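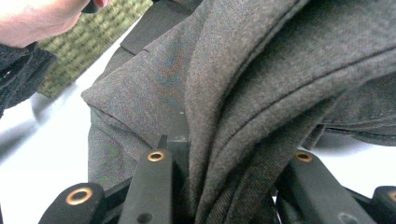
Brakes on a student race car: notes for the speaker
Spring meeting of the Usby student racing group, May, talk by Shahla Khosravi

We use cookies to remember your settings and to count visits. Accept / Only necessary / Read more

Opening

Good afternoon. Thank you to Ezequiel Gallegos for the invitation and for the help with the projector.

Say which car we talk about: the Mellor, our second electric car, the one with the short nose. I was responsible for the brakes together with Kianoush Salehi. The motor and the battery are the subject of Mahtab's talk, so please keep these questions for her.

Ask who has already bled a brake system. Wait for the hands. If many, go quickly through the next part.

What the rules ask from us

The car must lock all four wheels in front of the judges, on dry ground, and it must stay straight. You need two separate hydraulic circuits. If one is leaking, the other must still stop two of the wheels. Our first car did not pass this test the first time, and we lost the morning and also the practice laps.

Tell the story of the right rear wheel. It did not lock and we adjusted the balance bar three times in the queue. Ardalan Safavi found in the end that the bar was touching its own bracket. Do not make this story longer than one minute.

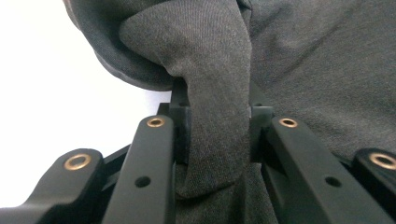
Brake hoses are the part where I made most of my mistakes, so I take more time for them. The hose from the chassis to the front caliper must follow the steering and the suspension, and it needs fixing points. On the first car I used clamps that were too small and I closed them too strongly. A soft hose in a tight clamp gets narrow at the clamp and opens again after it. Inside, the fluid has less space to pass, and the outside layer begins to crack at the edge of the clamp. We changed to steel-braided hose with a rubber sleeve under each clamp. Now I close the clamp only until I cannot turn the hose with my fingers.

Pass the two pieces of old hose around the room. Remember to take them back!

Pedal box

Our pedal is cut from aluminum plate. The distance from the pivot to the center of the foot plate is 215 mm. The first drawing had it shorter and our drivers complained that the pedal was too hard, especially Mahtab Daneshvar, who is also our lightest driver. With a longer pedal the force is easier but the foot travels more. Here is the usual discussion, and I prefer a firm pedal with a short travel.

The pedal must support a big force without bending. We stood on it, two persons, one after the other. Later Kianoush made a proper test with a load cell. Show the graph only if somebody asks.

The over-travel switch: explain that it sits behind the pedal and cuts the power if the pedal goes too far. Mount it where a mechanic can reach it.

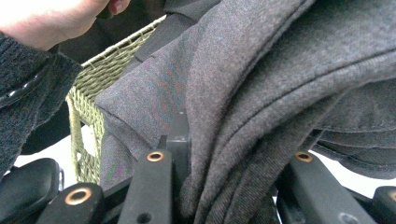
Gray fleece, green woven basket

Electric car, mechanical brakes

People ask why we need such big discs if the motor can also brake. The answer is that the battery does not accept much current when it is full, and at the start of the race it is full. We calculated the discs as if regeneration does not exist. It costs us some weight and I accept it.

The controller from Helano lets us set the regeneration on the first part of the pedal. We began too high and the rear became nervous in the slow corners. Now it is low and the drivers like it more. Up to half of the pad wear disappeared at the rear, so it is still useful.

Pads: we use the softer compound from Clotelent. It bites when cold. Dust is terrible, bring gloves. 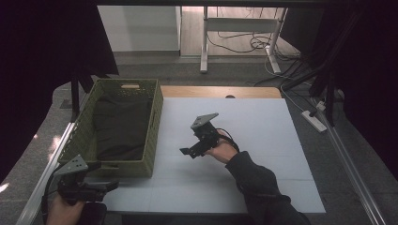 White board with green basket and folded dark cloth

Closing

Repeat: hoses, pedal length, discs without regeneration.

Drawings of the pedal box are on the group drive in the folder "brakes_final_2". Please do not use the one named only "final".

Questions. If there is one on brake temperature, give it to Ardalan, he has the paint strips with him.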